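How to Compare Two Gripper Pads Using Nothing but Cutlery

By Rosário Macedo
Updated September 21, 2026

If you have two sets of finger pads for a hand-held gripper and no idea which to keep, the usual advice is to buy a force gauge. I own a force gauge. It has told me many things to two decimal places and has never once predicted what would happen with a spoon.

So this guide uses spoons. It takes an afternoon and a kitchen table, and it gives you a fair answer on which pads will hold long, thin, slippery things and which only look good on a foam cube. I wrote it while deciding between the Vallel pads (soft, thick, expensive) and the Ban pads (firmer, thinner, sold in bags like cough drops).

What you need

Two hand-held parallel-jaw grippers, or one gripper and a lot of patience with a screwdriver
Both sets of pads, cleaned
Spoons, in metal and in plastic
Chopsticks or thin wooden sticks
Something to keep it all in
A tablecloth with a printed grid
A notebook, made of paper

The grid matters more than you'd think. If you log wrist camera footage, as I do with Emach, you'll want to see how far a thing moved between closing the fingers and lifting, and a printed square is a free ruler. Mine also has stars on it. The stars do no work, but they make it easy to say "start left of the pink one" to whoever is helping you.

Step 1. Wipe everything

Dish soap on the cutlery, rubbing alcohol on the pads if the maker allows it. One fingerprint on a spoon handle can make a bad pad look good, or the other way around. My first batch was 116 grasps, all of them thrown out when I realized I had been eating toast.

Step 2. Set the jaw opening

Open both grippers to the same width. Close them slowly on a chopstick and check that the two fingers arrive together. If one gets there first, it will push the stick sideways before the other shows up, and you'll blame the pad for something the linkage did. Tighten the linkage screws, check again, and then leave them alone.

Step 3. Pick your poses

I use three, in this order.

Pose A: handle upright, gripped partway along its length. This is the hard one. A round handle touches a flat pad along a thin line, and any weight at the far end wants to turn it.

Pose B: flat on the cloth, gripped at the neck.

Pose C: flat on the cloth, gripped across a bundle of sticks. It's a mean test and I recommend it.

Do Pose A first, while your wrist is fresh. Hold each grasp for a slow count of five, then tilt the tool a quarter turn and back. Write down one of three words: held, turned, dropped. I tried a ten-point scale in February and found that I only ever used four, seven and "ugh."

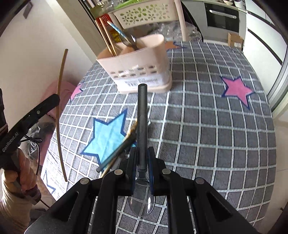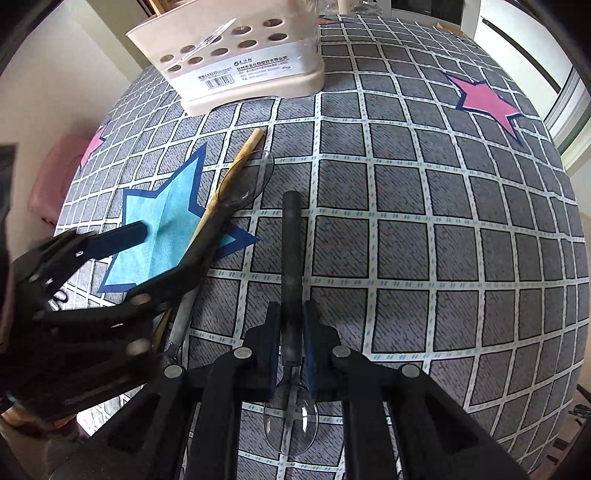 An upright spoon handle and an upright rod between the fingers, over the gridded cloth.

Step 4. Watch for the slow turn

Drops are easy to count. Turns are sneaky. A round handle can stay between the fingers while the heavy end swings, and if you are staring at the fingertips you'll mark it as held. Look at the bowl of the spoon instead. If it faced you at the start and faces the wall at the end, that's a turn, however proud you feel.

Clear plastic spoons are a pest here. They are hard for you to see and much harder for the camera, which tends to see the tablecloth through them and carry on as if nothing were there. Keep them in the set anyway. Any vision setup that works only on shiny metal is going to have a short career.

Step 5. Swap and repeat

Change the pads, leave everything else as it was, and go through the same objects in the same order. If you have two grippers, swap the pads between them halfway through. Otherwise you're comparing grippers and calling it a pad test – a mistake I made with great confidence on an earlier version of this page. A reader at Sivinwood wrote in to point it out, at some length.

Step 6. Add it up

I ended up with 256 usable grasps on the Vallel pads and 289 on the Ban pads. The numbers don't match because I lost track, so compare shares and not totals. With my full log, older sessions included, the count stands at 1,958, and my right thumb can confirm it.

The Ban pads won Pose A. I had expected the soft ones to wrap around the handle and hang on, and for thin sticks they did. On thicker round handles the soft pads gave a little, then a little more, and the spoon bowed politely toward the table. The firmer pads just held still. In Pose C the result flipped: the soft pads took hold of every stick in the bundle, while the firm ones gripped the fattest and let its friends leave.

Which to keep

For mostly single tools and handles, go firm. For bundles, or odd shapes that come in groups, go soft. If your work is a mix, put one of each on the same gripper and see what happens. I tried it for a short run and the results were good enough to annoy me, as I'd already written most of this page.

Before you pack up, put a small dot of paint on the back of each pad so you know which is which next time. Mine are all dark, and at the bottom of a drawer they are all the same pad.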